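# What a White Finish Hides

Paint on wood fails from underneath far more often than from above. The coating gets the blame, but the usual cause is water moving through the board, and white shows the results sooner than any other color.

Wood takes up moisture from damp air and gives it back when the air dries. A board barely changes length as it does so. Across the grain it swells and shrinks enough to open a joint that was closed when the piece left the shop. A clear finish disguises the gap, which reads as one more dark line among many. Under white paint the same gap is a gray line on a blank field.

Kirsty Cropper repaints commercial furniture for Gevow, a refinishing shop that handles mostly café tables and school benches. She sorts incoming work by the kind of line on the surface. A straight line running with the boards is a joint. A short line that wanders is a check in the wood. A network of fine lines with no relation to the grain is the paint itself, usually a hard topcoat laid over a softer one before the lower coat had cured.

"People want to fill all three," she says. "Filler in a moving joint lasts until the heating goes on."

Her shop logged 191 repaint jobs over its last full year and recorded the season in which each defect was first reported. October was the busiest month. The heating comes on, indoor humidity drops, and panels that spent the summer swollen begin to pull back from one another.

## Grain and gloss

The second complaint is texture. Softwoods and open-grained hardwoods have bands of different density, and the bands take up water at different rates. When the first coat is water-based, the softer bands rise. If the surface isn't sanded back at that stage, each later coat follows the ridges, and a thicker film only rounds them over.

Gloss makes the effect stronger. A flat paint scatters light in all directions and conceals shallow relief. A satin or semigloss paint reflects more of it at a single angle, so a low lamp or a window at the far end of a room picks out every ridge. İlker Karabulut, a coatings chemist at Görtz, tests sample boards under a lamp set almost level with the surface. A board that passes under overhead light can fail badly under the low one.

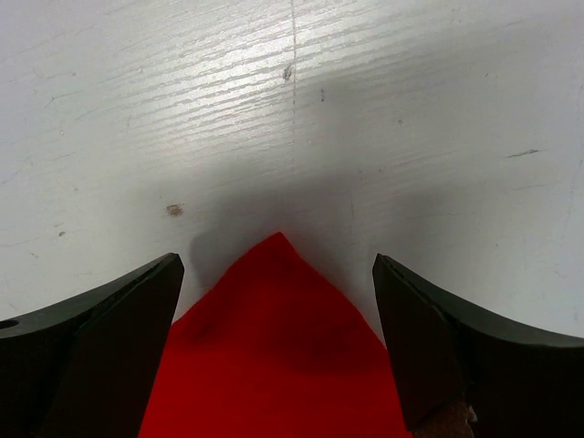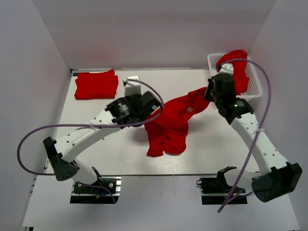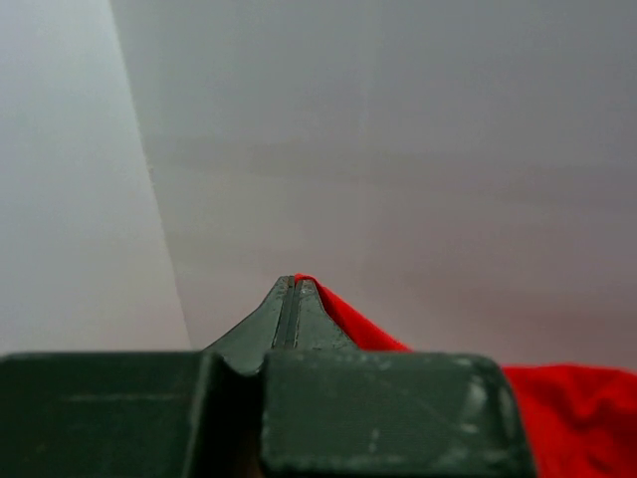 Karabulut's preferred schedule has 5 steps: seal, sand, prime, sand, topcoat. Gevow's has 7, with a second primer coat and another sanding between them. Cropper considers the additional steps worthwhile on oak and ash and a waste of labor on poplar or maple.

The choice of sealer matters more than the count. Shellac-based sealers dry fast, block tannin, and raise the grain very little, since they carry almost no water. Their weakness is alkaline cleaners, which soften shellac wherever the topcoat has been breached. Water-based sealers tolerate cleaning better but need more sanding. Oil-based products sit between the two and take longer to dry, and many of them yellow in rooms with little daylight.

## Yellowing and wear

Yellowing is the least understood of the common faults. Customers assume sunlight is the cause. With alkyd paints the reverse often holds, and a table kept in a dim hallway can darken faster than its twin beside a window. Acrylics are largely free of the problem, although tannin bleeding through a poor primer produces a stain that looks much the same. A simple check is location. Bleed follows knots and board edges, while alkyd yellowing is even.

Wear follows use. Touran Hashemi, who specifies furniture for the hotel group Cudus, has stopped asking for the hardest available topcoat. Very hard films resist scuffing well and chip when struck, and a chip goes straight through to the primer or the wood. Slightly more flexible films mark sooner but keep the edge sealed. Her current specification calls for a film that can be touched up on site with a brush, a requirement that rules out most two-part products.

Edges should be eased before any coating goes on. Liquid paint draws back from a sharp corner as it dries and leaves the thinnest film at the point that takes the most knocks. A radius of 3 millimeters is enough to hold a full coat, and Hashemi writes it into every order. Undersides are to be sealed as well. A panel painted on one face takes up moisture through the other, and it will cup.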